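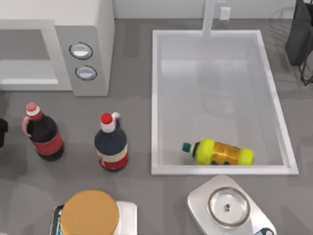
Can I run a countertop microwave and a toaster oven on the same kitchen outlet?

Usually one at a time. A typical microwave and a typical toaster oven together draw more than a 15 amp circuit is meant to carry, and they will push a 20 amp circuit past its limit as well.

Small Kitchens board > Appliances and wiring
Thread: Same outlet for microwave and toaster oven?

benchleg_kate
Posted 29 Mar 2022

Thanks for the short answer. More detail, in case it changes anything. We moved into a second floor apartment in Rosthorpe and the kitchen has two outlets on the counter side. One is by the sink, the other is behind where the stove goes. The breaker trips if I start the microwave while the toaster oven is heating. It resets fine. The breaker says 15 on the handle. The building is old and I don't know when it was last rewired.

My landlord says to swap the breaker for a 20. Is that OK?

tollgate7
No. Don't do that. The breaker is sized to the wire in the wall. If the wire is 14 gauge, it gets a 15 amp breaker. Put a 20 on it and the wire can overheat without the breaker ever tripping. If your landlord wants 20 amps there he needs to have 12 gauge pulled.

mrs_pelham_rd
Agree with tollgate7. Also look at the labels on the back of both appliances. The number on the front of a microwave is cooking power. What it pulls from the wall is higher. Mine is sold as a 600 watt model and the plate on the back lists a good deal more than that.

benchleg_kate
Checked. Microwave plate says 1050 watts input. Toaster oven says 1400.

tollgate7
So 2450 watts. Divide by 120 and you get a bit over 20 amps. That's well over what a 15 can do and it's over a 20 too. Even a new circuit wouldn't let you run those two together on one breaker. You need two circuits.

dry_larder
I'm going to disagree a little with the tone here. I ran a microwave and a toaster oven on one circuit in my place in Droncombe for years. It tripped maybe twice. A breaker won't trip right away on a small overload, and most people are only heating soup for two minutes.

tollgate7
That it didn't trip doesn't mean the load was fine. Breakers are slow on small overloads by design. The wire and the outlet contacts still get warm, and old outlets with worn contacts are where the trouble starts.

dry_larder
I didn't say it was good practice. I said it isn't an emergency. She has a breaker that trips. It is doing its job. She can use one appliance and then the other and save herself an electrician.

mrs_pelham_rd
Both of you are saying the same thing, which is use them one at a time. The part I would not skip is the landlord and his 20 amp breaker.

ouali_fan
Does anybody know if the outlet by the sink is a GFCI? That's a separate matter from the overload but it should be protected that close to water. Press the test button if there is one. If there are no buttons, it may be protected from another outlet upstream or from the panel, or it may not be protected at all. A plug-in tester is cheap. I have the Ouali one and it works, but any with a GFCI button will do.

benchleg_kate
No buttons on either. I'll get a tester. Also found that the living room lamp goes off when the breaker trips, so it isn't only the kitchen on there.

tollgate7
That tells you the kitchen was never given its own circuits. Common in older buildings. Turn the breaker off, walk through with a lamp and plug it into everything. Write down what's dead. Do the same for each breaker and tape the list inside the panel door.

grommet_west
Did this in September at my mother's house. It took some 57 minutes with two people, one at the panel and one shouting. Worth doing. We found the refrigerator was on with the garage.

hobnail_u
Question on the side. Is a power strip OK if I only run one thing at a time? My microwave cord is short.

mrs_pelham_rd
I wouldn't. Microwave manuals say to plug straight into the wall. Move the microwave or have an outlet added.

dry_larder
On that one I agree completely. I've seen a melted strip.

benchleg_kate
Update. I mapped the panel. The sink outlet, stove side outlet and living room are all on one 15. The bathroom is on its own. The tester says the sink outlet is grounded but it did not trip when I pressed the button, so no GFCI. I sent all of this to the landlord in writing and told him I don't want the breaker changed. He is getting a quote from Prernden Electric for a second kitchen circuit and a GFCI at the sink. Until then the toaster oven stays unplugged when I use the microwave.

tollgate7
Good. Ask for 20 amp on the new one, and ask them to look at the old outlets while they're in there.

ouali_fan
Ask for the permit number too.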